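Home | Projects | Open Calls | Contact
Print this page | E-mail this page
6 Aug 2019

Call for Participants: Gripper and Controller Comparison, Jultum Bench

Jultum is seeking operators and one controls engineer for a comparison of gripper fingers and arm controllers on a simulated assembly bench. The work is done in a rendered environment. Remote participation is possible from any site with a stable network connection. The comparison closes in December.

The bench consists of one arm with a single gripper, a wooden table and a small fixture board. The arm is bolted to a plate at the rear of the table and works with the tool pointing down. Participants run the same task under each controller setting and submit the logs without editing.

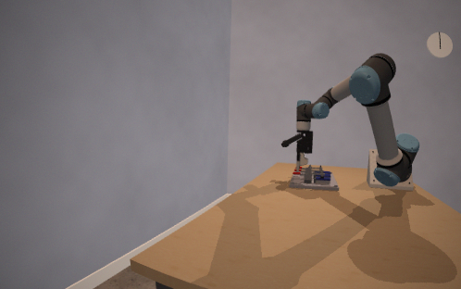

Scope of work

Each operator completes 400 trials, divided equally between 2 controllers. The controllers differ in how they treat contact: one holds position, the other yields to measured force. Start poses are drawn from a fixed list and are identical for all operators. A trial ends when the target part reaches its end position or the time limit expires. Aborted trials are logged as failures and are not repeated.

The board used in the main series carries three latch-like units side by side, each with a blue part, a gray linkage and a red tip. Approach angle matters because the gripper body can block the overhead camera's view of the unit being worked. Operators will therefore be given more than one viewpoint and must record which one they used.
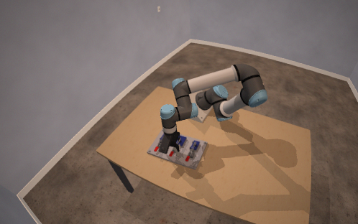 Gerardo Policarpio asked whether operators may retune the yielding controller between blocks, as was allowed in the Malabanan series. His view was that fixed gains favor the stiff controller on short strokes, and that a comparison without retuning would say little about either one.

Gains will remain fixed for the main series. A separate retuned block will be run afterward by the controls engineer and reported on its own. Results from the two will not be pooled.

Finger geometry

The wrist view is used to judge finger alignment before closing. The current fingers taper to a point and have rounded notches along the inner edges. A flat-pad set prepared at Devville will be run as the alternative. Finger sets are changed only between blocks.
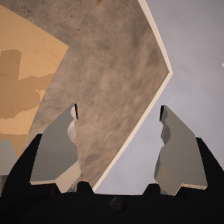 Contact friction is held at one value for both sets. Operators should not adjust the contact model, the solver step or the closing speed. Any change to these settings voids the block.

Requirements

- Operators: prior experience with teleoperation or scripted arm control, in simulation or on hardware.
- Controls engineer: working knowledge of impedance control and the ability to read and modify C++ code.
- All participants: a workstation able to run the simulator in real time. Jalstead can lend a limited number of machines.

Terms

There are 17 operator places. Operators receive a fixed fee on delivery of complete logs. The controls engineer is engaged on a part-time contract through the end of the comparison.

To apply, send a short résumé and one sample log to Erlinda Lagman at the Jultum office. State which role you are applying for and your time zone.

Share (17) | Comments (2)
Print this page | E-mail this page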